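Cable tidying (desk)

From Olside Household Wiki, the home and workshop reference

Cable tidying is the job of sorting, coiling and putting away the leads that pile up on a desk or table - chargers, USB cables, power cords, the thin white ones that all look alike. It's a part of general desk care, along with dusting and clearing. Some people call it cord wrangling. See also: Drawer sorting, Label tape.

Background

Most desk leads are between one and two yards long, which is more than the average desk needs. The spare length ends up behind the laptop or on the floor. Older household manuals barely mention it, maybe a line on lamp cords. The Wostum home guide gave it a full chapter and a lot of the usual advice comes from there.

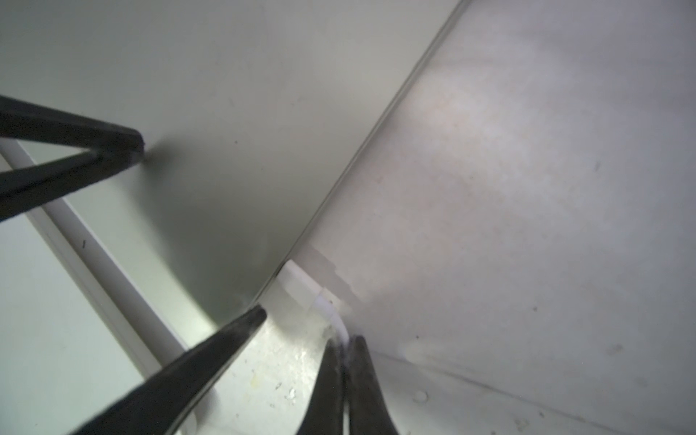

White leads took over from gray and black ones on many desks. Show dirt faster, esp. near the plug. Wipe with a barely damp cloth, unplugged, and let dry before coiling.

Coiling

Two common ways. The flat coil - loops laid one on the other, same size, tied once across the middle. And over-under, where every second loop is turned the other way so the lead doesn't twist when it's pulled out. Over-under takes practice and is mostly for long leads. Wrapping tight round the hand is quick but hard on the ends.

Ties: hook-and-loop straps are the usual pick. They open and close again and don't pinch. Rubber bands dry out and go sticky, wire twist ties can cut into soft jackets. Mamani sells straps in rolls of 100 and 200, cut to lenght at home.

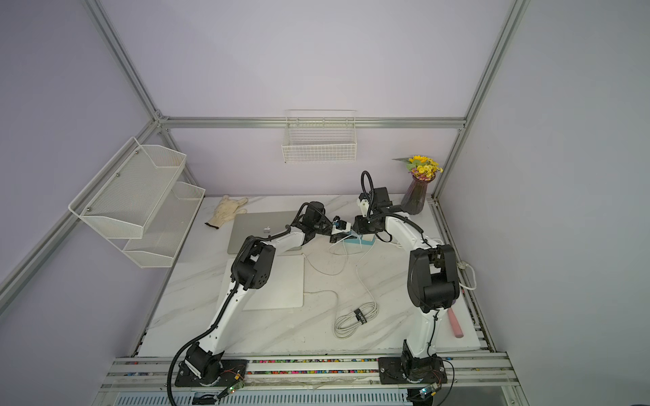
Strap goes on snug, not tight. If the coil goes oval it's too tight. Leave a few inches of each end free so the plugs can be found without undoing the lot.

Storage

Wall baskets, drawers, shoe boxes, a hook. Wire baskets are popular since you can see in. Kerstin Tangen, in her column for the Erkport paper, argued for one lead per strap and no more than 21 leads in a house, spares included. Readers wrote in to disagree. Her count at home was 31 at the time, she later admitted.

Things that share the desk (gloves, flowers, a closed laptop) can stay put. Water in a vase should be kept well away from anything plugged in.

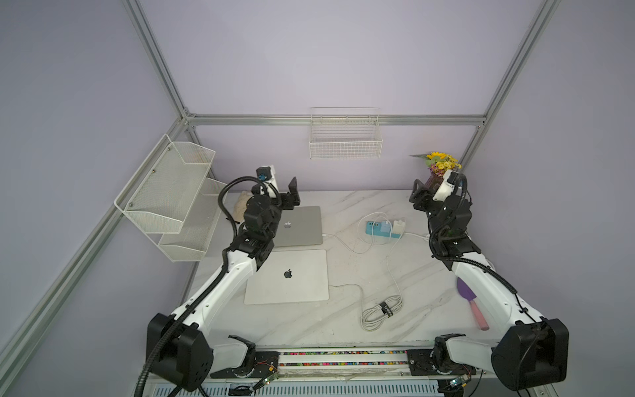 Fenna Dijkstra's method starts from the other end: unplug everything, lay it all out, plug back only what gets used that week. Slow the first time. The rest goes in the box or out the door to recyling.

Plug types

USB Type-A is the flat rectangular one, still found on plenty of chargers and hubs. Goes in one way up only. Type-C is smaller, rounded at the ends, fits either way. When sorting, go by plug first and length second - color is no help.
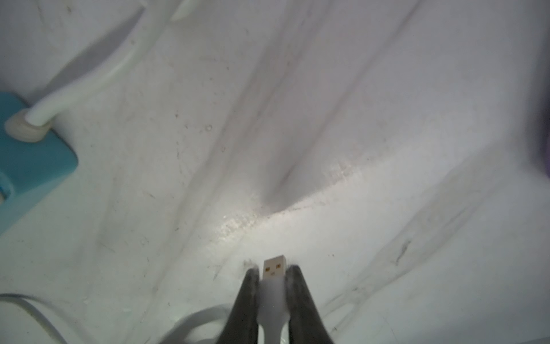

USB Type-A plug on a white cable.

Check the spot where the cable meets the plug. Splits, bare wire or a kink that won't lie flat mean the lead is done. Don't tape it, replace it. Lint in the metal shell can be lifted out with a dry wooden toothpick, unplugged.

See also

Drawer sorting
Extension cords
Label tape
Laptop cleaning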